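Gevell bin picking kit - gripper stops short on blocks near the wall

Posted by rkoenig, March 31, 2018

We are trying out the Gevell picking kit on a KUKA arm before we decide whether to buy. It came with the gripper, the fingers and a license for Rastum, the planning software. Parts are rectangular blocks in two colors, dumped in a sheet-metal bin with sloping sides. In the middle of the bin it does well. Out of 400 test picks, 76 were aborted with "no collision-free approach", nearly all on blocks close to a wall or wedged against another block.

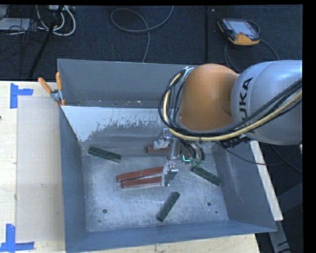
Gripper in the bin, mixed red-brown and green blocks.

The bin is clamped to the table and its position was taught again after the last move. Wall clearance in Rastum is at the default, 14 mm. Is this a settings problem or a limit of the kit?

Felicidad Agbayani

Mostly settings. The default clearance is meant for straight-walled totes. With sloping walls, Rastum builds the bin as a box from the floor dimensions unless you load a mesh, so the planner has the walls in the wrong place.

Load a mesh of the real bin first, then lower the clearance to 7 mm. Do it in that order. Add your cable bundle to the collision model too - the stock model has the bare arm only. Wedged pairs are a separate matter. Turn on "nudge before pick" and expect a longer cycle.

dmh_controls

we had the same kit and sent it back, went with Vitberg. more expensive but support picks up the phone

tolliver9

Agree with the mesh advice. Also check the log for which body is reported in collision. If it says "finger_lower", ask Gevell for the narrow fingers. They are not on the price list but they do sell them. The Khurana ones fit the same flange, though you have to enter the tool offset by hand.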